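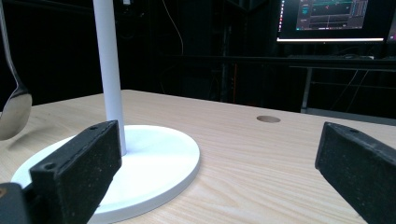
Suspendre ses ustensiles plutôt que les ranger

Je n'ai plus de tiroir à couverts de cuisine depuis le mois de mars, et je ne compte pas y revenir. Je parle des louches, des cuillères de service, des spatules, de tout ce qui finit d'ordinaire couché en vrac dans un tiroir trop court. Chez moi, tout cela pend maintenant à un support posé sur la table.

L'argument contre est connu : un ustensile à l'air libre prend la poussière et la graisse. C'est vrai pour ceux qu'on n'utilise jamais. Une cuillère dont on se sert chaque jour passe sous l'eau chaque jour, et le fond de mon ancien tiroir était bien plus sale que n'importe quel crochet. Je l'ai vidé entièrement une seule fois en 3 ans. J'y ai trouvé des miettes, un élastique fondu et 9 cuillères, alors que j'en utilise trois.

Suspendre oblige à choisir. Un support n'a pas de fond où oublier les choses. Quand les crochets sont pris, il faut retirer un objet pour en ajouter un autre, et on sait vite lesquels on garde. J'ai donné le reste à la ressourcerie Kesstead, y compris une écumoire Kikar que je défendais depuis des années sans jamais l'avoir sortie.

Il y a des conditions. La base doit être large et lourde, sans quoi l'ensemble bascule dès qu'on décroche un peu vite. Un pied avec un petit rebord se nettoie moins bien qu'un disque plat, mais il retient les gouttes, et sur une table en bois clair c'est à prendre en compte. Le blanc me convient, même s'il marque. Il faut aussi laisser de la place autour : un support coincé entre le grille-pain et le mur ne vaut pas mieux qu'un tiroir.

Je n'aime pas beaucoup, en revanche, les barres vissées au mur. On perce, on se trompe de hauteur, on déménage et on rebouche. Un pied se déplace – du plan de travail à la table, de la table à l'évier – et suit la façon dont on cuisine ce jour-là.

Reste la question des couteaux. Je les laisse dans leur bloc, au fond du plan de travail, et je ne vois pas de raison de les mettre ailleurs.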